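Refinishing a pale wood tabletop: oil or water-based poly?

imacleish
Posted Oct 2, 2019
Tabletop in light wood with fine, wavy grain. I want to keep the color as close to this as possible.
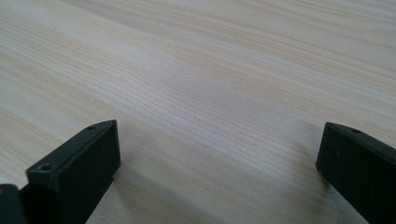
Current finish is unknown, bought used from Purves. It has a faint even sheen and I would like the same or flatter. Plan is to scuff sand, then two coats of Lerari matte water-based. Any reason to use oil instead?

jolum_shop
Oil will amber it. On wood that pale you will see the shift after the first coat. Stay with water-based.

dkt264
Disagree in part. A white-pigmented hardwax oil holds the color well and you can spot repair it. With poly, one deep scratch means sanding the whole top.

jolum_shop
Spot repair is fair. Pigment collects in open grain, though, and those tan lines would go chalky. I did one in January and stripped it.

dkt264
Too much product left on the surface. Buff it off within the time on the can.

Pimcombe
Find out what is on there first. Denatured alcohol on a rag, underside of the top. If it softens, it's shellac. If it doesn't, try lacquer thinner.

imacleish
Alcohol did nothing. Lacquer thinner did nothing either — so probably a poly or a factory cure. Is 264 — sorry, 240 grit enough for scuffing?

Pimcombe
240 is fine. Go with the grain by hand and keep the random orbital away from the edges if there's any chance it's veneer.

dkt264
Then oil is out unless you strip to bare wood. It won't penetrate a cured film.

imacleish
Not stripping it. Water-based it is. I'll test on the underside first.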